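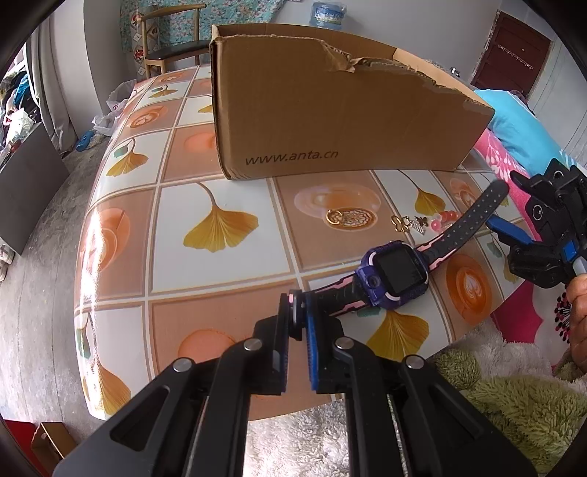 Small Parcels, Long Roads: Following a Shipment from Vrabec to Bikcombe
Student project report, Introduction to Freight and Trade

When our group first sat down to choose a topic, we wanted something large and impressive, like container ships or the great canals. Our instructor gently steered us toward something we could follow from one end to the other, and I am very glad of it now. We settled on small consumer goods, the kind of thing that fits in a padded envelope, and on one forwarding company, Jelero, which kindly let us look over its paperwork for a single consolidated shipment.

The shipment left the warehouse in Vrabec on 5th February. It was made up of 600 cartons from several senders, all sharing one truck as far as the rail terminal at Gratelon. Sharing space like this is called groupage, and it is how most small businesses can afford to ship abroad at all. The trouble is that everybody's cartons wait for everybody else's documents, and if one commercial invoice is missing a line, the whole load sits in the yard. We had read this in our textbook, of course, but it feels quite different when you are looking at the stamped forms and can see where the hours went.

What the paperwork showed

The full route was 803 miles, and the driving and rail portions together were the easy part. The shipment spent 40 hours standing still at Gratelon, mostly because of tariff codes. Goods with a battery inside need an extra declaration, and two of the senders had described theirs simply as "accessories" (we had a good laugh over that word, and then spent a whole afternoon learning why customs officers don't like it). The forwarder had to write back, wait for corrected descriptions, and file again.

We also compared the packing lists with the delivery receipts. They agreed except for 9 cartons that had been listed under the wrong consignee. All of them were found in the same load and handed over properly in Bikcombe, so no harm was done, but each one needed its own correction form - and each form needed a signature.

What we would suggest

Our main suggestion is a plain one-page checklist for first-time senders, asking what the item is, what it is made of, whether it holds a battery, and what it would sell for. We drafted one and gave it to Jelero, and they have promised to try it with new customers in April. We would also like to see the consignee's name printed larger on the carton label, as it is easy to miss on the present one.

If we had more time, we would have followed a return shipment too. Returned goods travel on different papers, and the duty already paid can sometimes be claimed back, though we never got to the bottom of how often people bother. Our course library has a good folder on this for next year's group, and our copies of the forms, with the prices covered over, are in the appendix.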